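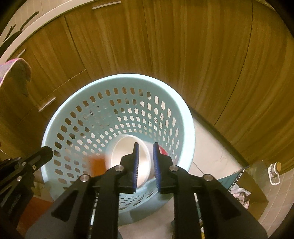 The Undercard Eats Last

The first bout at the Kindis Armory starts at ten past six, when most of the people who bought tickets are still looking for parking. Two junior welterweights making their pro debuts walk out to music the sound guy fades early, and they fight four rounds in front of the judges, the beer line and somebody's aunt. The aunt is very loud. She gets her money's worth.

I have been coming to club shows in this town long enough to remember when the ring had a dip in the neutral corner and the local kids all knew to back the visitors into it. The ring is newer now. The economics are the same. A four-round fighter here makes $100 a round, less the license, the medicals, the cut man and whatever he promised his trainer. He also sells tickets. If he sells plenty, he is a prospect. If he doesn't, he is an opponent, and he will learn this from the poster, where his name is printed in the size usually reserved for parking information.

The Armory holds 3,000 with the balcony open. In October they opened the balcony for the first time in years, on the strength of a main event between a Nurnach middleweight with a nice jab and a man from Betancur who had lost 7 of his last 8 and looked pleased to be traveling. It went the distance. The visitor held, leaned, complained to the referee about his shoelace and won three rounds on my card, which was three more than anyone at the promoter's table wanted to discuss.

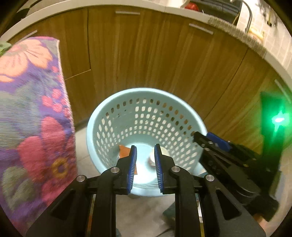

Losing for a living is a trade, and a harder one than it looks. The good ones know how to take a punch on the shoulder and make it sound like a punch on the chin. They know which referees break a clinch early. They are home by morning and can fight again in two weeks, as long as they don't get cut, and so they spend a lot of the evening guarding their eyebrows. The Betancur man did a clean job of it and ate a sandwich in the hallway afterward, still wearing one glove.

Meanwhile the middleweight is being talked about for a step up, probably at the casino in Piltulura, where they have valet parking and a ring card girl for every round. He'll be on first. Ten past six, I'd guess, with the lights half up and the doors still opening.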